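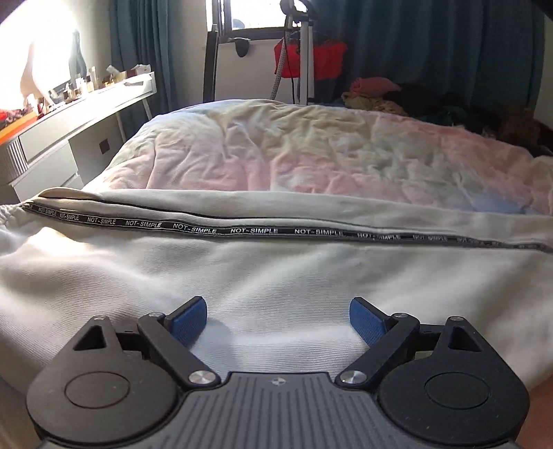
Slide 1. White ribbed knit garment with black "NOT-SIMPLE" tape, laid on a bed.

Speaker notes: Folding and Storing Knitwear at Home
Household Skills Program, Mulleck Community Learning Center
Running time: 14 minutes, plus questions

Opening (slide 1)

Good afternoon, and welcome to the second talk in the spring series. Our subject today is the thick knit garment: the sweatshirt, the sweatpants, the heavy pullover. The printed tape on the slide repeats its wording across the fabric, and I would ask you to keep it in mind. A woven tape and a ribbed knit do not behave alike. The knit stretches and the tape holds its length, and most of the bunching we see beside a trim comes from that difference.

[Pause. Leave the slide up.]

Preparing the surface

A bed is a suitable place to fold, provided the cover is pulled tight first. Lay the garment face down and smooth it from the center toward the sides with the flat of the hand. Please do not pull at the hem. Where a garment carries a tape, set the tape straight before anything else and let the knit settle against it. Members of the Heinonen branch group asked last term whether the tape should be ironed. Our advice is to check the care label, and to press from the inside with a cloth between the iron and the fabric.

Folding

Bring one side in to the middle, then the other. Sleeves lie flat along the back. For sweatpants, place one leg over the other with the seams together. Fold up from the bottom in thirds — in halves if the shelf is deep. A fold line should fall on plain knit. If it lands on a raised seam or across a printed trim, open the garment and move the fold an inch or two.

[Demonstrate twice. The second time, work without speaking.]

Storing

Heavy knits are kept flat. Hangers draw the shoulders out of shape, and the waistband of sweatpants will mark if it is clipped for a long period. We recommend a stack of no more than 7 garments, with the thickest at the bottom. White items should be stored away from dark ones until the dark ones have been washed several times.

The Clasance handout, form 944, lists the recommended shelf depths. Copies are on the table by the door. Please take one per household.

Questions likely to be raised

Rolling: acceptable for travel and for drawers. It leaves soft creases in ribbed fabric, which relax when the garment is worn.

Fabric softener: outside the scope of this talk. Refer the audience to the Atetti laundry session in April.

Twisted drawstrings: lay the cord straight before folding and tie it loosely at the front.

Closing

Thank the audience. Remind them that the practice session follows in room 1593 and that each person should bring two garments from home, one of them with a trim, a tape or a zipper. Sign-up sheets are collected at the end of the practice session.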